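From: Nazmiye Aydoğan
To: stavatlow-users
Date: 8 October 2025
Subject: Re: [stavatlow-users] wrist frames arriving late against joint states

Ataberk Dursun wrote:
> We have moved to the new planner node and most of it went in without
> trouble. What I can't get right is the last part of a grasp. The arm
> reaches the pre-grasp pose, the wrist detector gives a rim estimate,
> and the correction that follows is off to one side, always in the
> direction the arm was travelling. If I pause before asking for the
> estimate it is fine. I have redone the hand-eye calibration twice and
> the residual is small both times. Is there a setting for this, or do
> I have to put the pause in for good?
>
> Second thing: is anyone running both arms from one planning scene, or
> do you all keep a scene per arm?

Ataberk,

An offset that follows the direction of travel is nearly always a timing fault, so I would leave the calibration alone. We had the same thing on the Reno cell in May. The detector was stamping its result when inference finished instead of copying the stamp from the frame. On our machine that came to roughly 90 ms, and the transform lookup then used a wrist pose from after the frame had been taken.

Look at the header in your detector's output callback. If it calls now() anywhere, replace that with the stamp from the input message. Then check that the transform buffer is long enough to look back that far. Ours was fine at the default, but yours may have been cut down if you started from the old Wallutitz launch files.

On the second question, we run both arms from one scene. The static part is the table, the two bases and the mounting plates, and the planner treats each arm as a moving obstacle for the other one. The loose items are added by the perception node from the fixed camera and dropped again when it loses them.

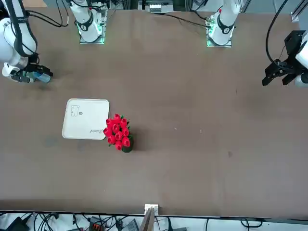 Does one shared scene slow the planner down compared with a scene per arm?
A little on the first plan after an object is added, because the collision checker rebuilds its tree, and after that we couldn't measure a difference.

The part that took us longest was the flowers. The fixed camera gives a ragged point cloud for petals and leaves, and the mesh changed shape with every update, so a plan that had been valid was often thrown out one cycle later. We now fit an upright cylinder to anything the segmenter calls a plant and pad it by 3 cm. It is crude, but plans stay valid. The option is shape_hint in the object config, and it takes box, cylinder or mesh.

For cups we don't use the fixed camera at the end of the approach at all. The planner gets the arm to pre-grasp, then the wrist camera takes over and a small servo loop runs on the rim ellipse. The wrist view nearly always has a finger over part of the rim, so the fit has to cope with a missing arc.

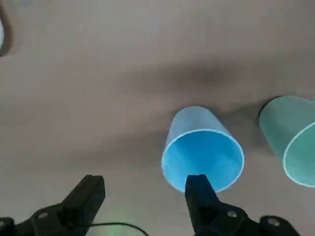

We do that by masking the fingers before the edge step. The mask comes from the gripper model projected into the wrist camera at the current opening width, grown by 6 pixels. Without it the fitter takes the finger edge for rim and the ellipse comes out too narrow. If you use a fixed mask image it will only be right at one opening width, which may be a second cause of what you are seeing, though it would not depend on the direction of travel.

The loop also needs to know which cup it is working on. We pass the object id down from the planner and reject any ellipse whose centre projects more than a set distance from the expected one. Before we did that it would sometimes jump to the neighbouring cup halfway through an approach.

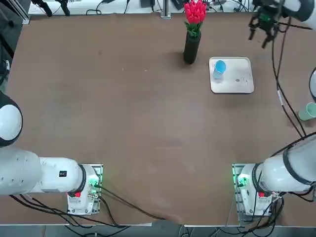
Cable handling is still the weak point in our planning scene. The planner knows the links and the gripper bodies but nothing about the hoses and leads, and I don't think any of the released versions do. On our table the long cables from the right gripper run down the right side towards the base, with the green cup just beyond them, and a straight sweep to that cup is a plan I would not want executed. Our workaround is a keep-out box along that side at low height, switched on for the right arm only. Zacharopoulos has a branch that models a cable as a chain of capsules, but it was too slow for us when I tried it.

One warning if you copy the keep-out box: put it in the right base frame. I first put it in the world frame, and after we recalibrated the bases it no longer lined up.

For your timing problem, log the stamp of the incoming frame, the stamp on the result and the wall time, for 100 detections or so, and post the three columns here. If the second column tracks the third you have found it. If it tracks the first, send your detector and transform settings as well and I will compare them with ours.

Nazmiye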